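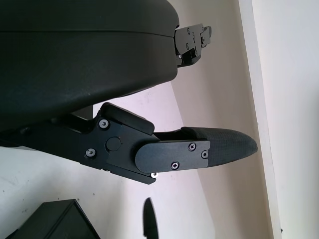
Slow drains and drippy taps, quick tips

Posted 11/24/20 by Urmila Vashisht

Short one today, got two sinks apart and company coming.

Kitchen drain slow? Boiling water is fine for metal pipe. PVC, no – hot tap water only. Dish soap first, let it sit 25 minutes, then flush. Skip the chemical stuff if you plan on opening the trap later, you do not want that on your hands.

Trap: bucket under it BEFORE you loosen anything. Slip nuts are hand tight plus a little. If you need a big wrench your washer is probly in backwards.

Bathroom sink. Pull the stopper. It's hair. It's always hair. Old toothbrush, paper towels, done.

Dripping faucet – shut off under the sink, plug the drain so the little screw doesn't go down it. Lay the parts out in the order they came off. Take the old cartridge to the store with you, the guys at Lindqvist will match it while you wait.
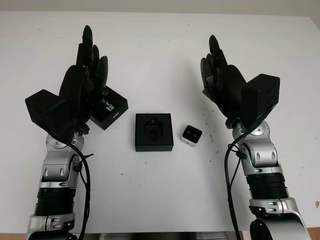
Small items set out in a loose row on a white tabletop.

Pramila Pandey wrote in about her toilet running all night. Food coloring in the tank, wait, check the bowl. Color in the bowl means flapper. Cheap fix. Turn off the water, unhook the old one, hook on the new, leave a bit of slack in teh chain. Too much slack and it gets caught under.

Shutoff valves: turn each one closed and open again every March. Stuck ones, don't force it. Bit of penetrating oil, come back tomorrow.

Outdoor hose bib, disconnect the hose before first freeze. Yes even the frost proof kind.

More on water heaters next time, have to get the Edbridge sink back together before dinner.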